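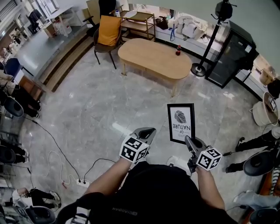 Both hand grippers in use at the Sterton room, the right one holding a small black picture frame.

Home Features Workshop Jobs Contact

Keeping the Ikura pair in shape

4/22/25

Marleny Villanueva looks after the Ikura, a pair of hand-held grippers that Pleselell uses to record household handling work in Sterton. A person holds one in each hand and moves ordinary things from one place to another, and the recordings are used later to teach robot arms the same motions. Villanueva doesn't do much of the recording herself. She gets the grippers ready, checks them during the day and fixes them when something goes wrong.

I asked her what goes wrong most.

"The cubes," she said. "It's nearly always the cubes."

She means the white cubes mounted on the grippers, one on each, printed with black square markers. The tracking software reads the markers to work out where each gripper is and which way it's turned. The team calls the software Yip, and she didn't know why. If a cube has moved on its mount, even a little, Yip still gives a position, and the position is wrong.

"That's the part that bothers me," she said. "If it quit working you'd see it right away. When the cube is a hair off, everything looks fine on the screen. Then somebody plays it back and the gripper is closing on air next to the thing it was supposed to pick up."

She used to hold the cubes on with a single screw from below. It worked loose. Now there are two screws and a small locating pin, and she draws a line in paint marker across each screw head and onto the mount. When the line is broken, the screw has turned.

"You don't need a tool for that, you just look at it. Anyone can look at it."

The printed faces need care too. Fingers leave grease on them, and the edges of the squares get scuffed when a gripper is put down on its side. She wipes them with a dry cloth and won't let people use glass cleaner, which took the black off one face last year. A scuffed face gets replaced, and then that cube has to be measured again from scratch.

I asked what she does in the morning before anyone picks them up.

"Jaws first. I close them all the way and check that they meet at the tip. The tip is narrow, so if one side is bent you can see light between them. Then I open and close them with Yip running and watch the number for the opening. It should go back to zero. If it says two millimeters when the jaws are shut, I don't start."

After that she looks at the paint lines, and then she sets each gripper in a cradle she made from scrap board. The cradle holds it in a known position, and the software should report that same position. The last thing is to turn each gripper slowly by hand to see that the tracking doesn't drop out on any side. So there are four checks, and she writes the result of each in a notebook that stays with the cradle.

"I had it on a tablet for a while. The tablet was always charging somewhere else."

The jaw linkage is what wears. It runs on small bushings, and as they wear the jaws get some side play. She changes the bushings every 1000 grasps, going by the count Yip keeps, and she admits this is early.

"They'd go longer. I took a set out and most of them were still good. But changing them at my bench takes a few minutes, and changing them in the middle of a session means I have people sitting and waiting. Then you have to do the cradle check over again too."

She keeps the old bushings in a jar, sorted by nothing in particular. She has used a few of them in other jobs.

Flat things are hard on the jaws, she said. A picture frame is a good example. It's thin, people grip it near one edge, and the weight wants to swing it around in the jaws. The person holding the gripper feels that and squeezes harder.

"You squeeze and the tips spread a little sideways. Do that all afternoon and there's your side play. I tell people to take it closer to the middle if the task allows it, and if it slips, let it slip. Put it down and go again. A slip in the recording is fine with me. A bent jaw isn't."

The room has its own list of chores. The floor is polished marble, and she doesn't like dropping things on it. She had one gripper land on its tip, and the jaw was replaced the same day. She keeps the original in a drawer to show new people what the damage looks like, which is hard to see unless you hold it against a straight edge.

Cables are the other floor problem. There's a white power strip and a long black cable that runs across the marble, and she would like them both to be somewhere else.

"I've asked for an outlet closer in. For now I walk the cable before we start and see that the plugs are pushed in all the way. People look at the thing in their hands when they work. They don't look at their feet."

She also looks at the light. A polished floor throws light back up, and on a bright day the lower faces of the cubes can wash out. Her first answer was to turn the exposure down, and this made the dark parts of the room too dark to use. Printing the markers on matte stock did more for the problem than any setting. She found the stock at a sign shop in town and bought all they had.

I asked if there was anything she would change on the grippers if she could start over.

"The body is angled, and it's comfortable to hold, so I'd leave that. I'd put the cube on a plate that comes off in one piece. Right now when I take the cube off I lose the measurement. With a plate you could swap the entire thing and be back to work."

She has drawings for the plate and expects to have a first one cut in May. It will go on the left gripper, which gets knocked less, and she'll run it through the cradle check every day for two weeks before she does the right.

"If it comes off and goes back on in the same place every time, good. If it doesn't, I still have the screws."

Share 14 Comments 2

Home Features Workshop Jobs Contact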